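Accommodation and Meals for Event Staff at the Frota Winter Games 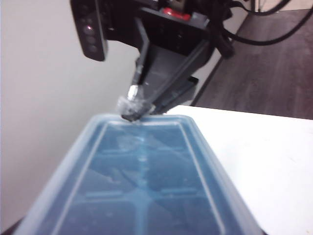

A blue ice cube tray.

2022-07-18

The organizing office of the Frota Winter Games has published its accommodation plan for temporary event staff. I have worked on the staffing side of regional multi-sport events for most of my career, and I have read the plan in full. The following remarks are my own and do not represent the position of any employer, past or present.

The plan provides for 2107 temporary staff, to be housed in two locations. The larger group will stay in the student residences at Clurkik, which will be vacated for the length of the event. The remainder will be placed in converted office space near the sliding track. Each resident will receive a bed, a locker with a key, and access to a shared kitchen on every floor. Meals are to be supplied by the catering contractor Carnico, with breakfast and one hot meal included on each working day.

I consider the Clurkik arrangement sound. The residences were built for long stays, the heating is reliable, and the shuttle stop is at the main entrance. Hye-jin Bang, who prepared the transport schedule, has allowed for late departures from the evening hockey sessions. In previous editions this was the most common subject of written complaint.

The office conversion raises more questions. The plan states that seven washrooms will be installed on the ground floor, but it does not say whether the upper floors will have any. Staff assigned to the track begin work well before sunrise, and a long line for a shower at that hour will affect attendance. The floor plan attached to the document is dated December and may have been revised. I have written to the office to ask for the current version.

Meals are described in only two paragraphs. Breakfast will be served from a fixed hour that falls after the first track shift has started. A packed breakfast is mentioned once, in a footnote, with the words "where possible." I would prefer a firm commitment. Provision for special diets is said to be available on request, although no deadline or contact is listed.

Rest days are handled better than I expected. Staff will have one full day off in every seven, and their accreditation will admit them to preliminary events on that day, subject to seating. Eun-ji Sung argued for this measure during the last review, and I am pleased to see it adopted.

Uniforms will be issued by Bralex at the accreditation center. The plan lists a jacket, trousers, a hat, and one pair of gloves. For outdoor positions a second pair of gloves would be advisable — wet gloves do not dry overnight in a shared room.

Comments on the plan may be sent to the organizing office in writing. I will post the revised floor plan for the office building when I receive it.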